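Went to the open day at the Minora lab in Clinstead on Sunday (November 18, 2018, for anyone keeping track), and the best bit was the part that broke!

They had an arm pushing little colored blocks around a wooden board with a plain black rod, no fingers or anything. You stood behind a yellow line and watched. It was on its eighth go of the afternoon when the rod came down too low, pressed into the wood and the whole thing just froze. Red light, loud beep, a kid next to me clapped.

The guide was very good about it. Apparently the arm thought the board was lower than it was (someone had swapped boards that morning and kept the old height, oops), and the force limit cut in the way it should. They keep a fault log and this was number 246. She made us all step back while they cleared it, even the people who were already well back, and 11 minutes later they were running again with the rod just clear of the wood. 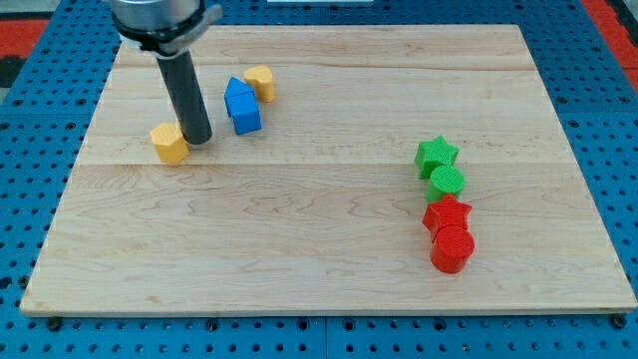
## Getting there

Take the Pons bus and get off at the Drivinance building. Parking was hopeless. They're doing another one in December and I'm going!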